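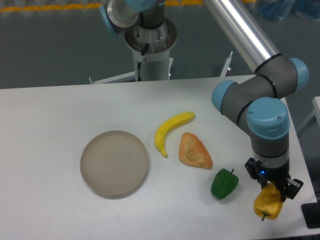

Replica food for table staging: weight and glare

hgaber
Setting up a white tabletop with replica produce and a plate. The glossy banana picks up hot spots under a 400 lumen panel. Peppers too. Is a matte topcoat safe on plastic?

taline_k
Water-based matte acrylic, 2 thin coats. Wash with dish soap first. Skip solvent sprays, they can leave the surface tacky.

Rezaul A
Disagree on coating peppers. Real bell peppers are glossy, so a flat one looks like clay. Coat the banana only and diffuse the panel.

taline_k
Diffusion costs you light. On a white top you already get plenty of bounce.

Rezaul A
Bounce fills from underneath. It does nothing for a highlight on the top of the curve.

dilani_h
Matte taupe plate is a good choice on white. A white one loses its rim. I keep the plate left of center and the food to the right, with a gap between pieces so the shadows stay separate.

hgaber
Did one coat on a spare banana. Highlight is softer, color shifted slightly darker. Leaving the peppers alone for now. Cure time on the can says 7 days, has anyone handled theirs sooner?

dilani_h
3 days, no prints. Warm room though.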